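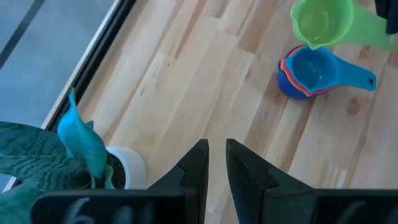
나무 상판 위의 연두색 계량컵, 그리고 겹쳐 둔 청록색 계량컵

Storeo 컬러 겹침 계량컵 세트
상품번호 2171

빵을 굽다 보면 꼭 반죽이 손에 잔뜩 묻었을 때 계량컵을 찾게 되지요. 저희도 매번 서랍을 뒤적이다가, 색만 보고 바로 집을 수 있는 컵이 있으면 참 좋겠다 싶어서 이 세트를 들여왔어요. 빨강, 노랑, 연두, 파랑... 크기마다 색이 달라서 며칠만 쓰시면 숫자를 안 보고도 "아, 그 컵!" 하고 손이 먼저 갑니다. 아이들과 함께 쿠키를 만드실 때도 "노란 컵으로 한 번만 떠 줄래?" 하면 되니까 얼마나 편한지 몰라요.

가루는 수북하게 뜬 다음 윗면을 깎아 주시고, 물이나 우유는 컵을 평평한 곳에 내려놓고 부어 주세요. 빨간 컵은 테두리 옆에 작은 주둥이가 있어서 물이나 기름을 따를 때 특히 자주 찾게 되실 거예요.
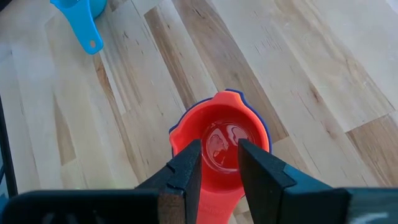
손잡이 이야기를 조금 더 할게요
손잡이는 길고 납작하게 뻗어 있어요. 깊은 밀가루 통에 넣어도 손등에 가루가 덜 묻고, 짧은 손잡이가 답답하셨던 분들이 특히 반가워하세요. 파란 컵을 보시면 손잡이 끝에 동그란 구멍이 있는데, 싱크대 옆 고리에 쓱 걸어 두기 좋답니다. 저희 직원 Kanchan Rana 씨는 자주 쓰는 컵 2개만 걸어 두고 나머지는 서랍에 넣어 쓴대요. 쓰시는 분 마음이지요!

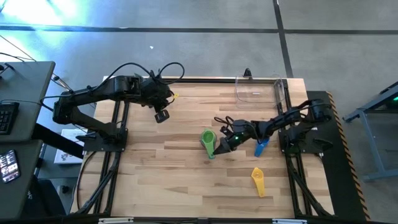 보관과 세척
다 쓰신 뒤에는 큰 컵부터 차례로 포개 주세요. 부드러운 스펀지에 중성세제를 묻혀 닦으시고, 물기가 마른 다음에 겹치시면 됩니다. 거친 수세미는 색 있는 표면에 잔흠집을 낼 수 있으니 피해 주시고요. 불 가까이나 오븐 안에는 넣지 말아 주세요.

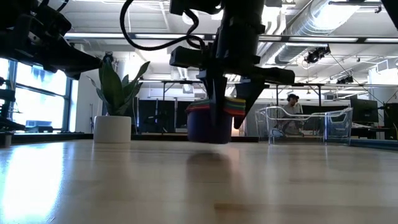

짙은 남보라색 그릇 위로 층층이 올라간 여러 가지 색, 흰 화분의 산세베리아

배송과 교환
결제하신 뒤 2일 안에 보내 드리고, 받으신 날부터 7일 안에는 교환과 반품이 가능해요. 9월에는 39번째 주문까지 작은 레시피 카드를 함께 넣어 드립니다. 궁금하신 점은 상품 문의에 편하게 남겨 주세요. Poppy Oakley 씨가 하나하나 읽고 답해 드려요.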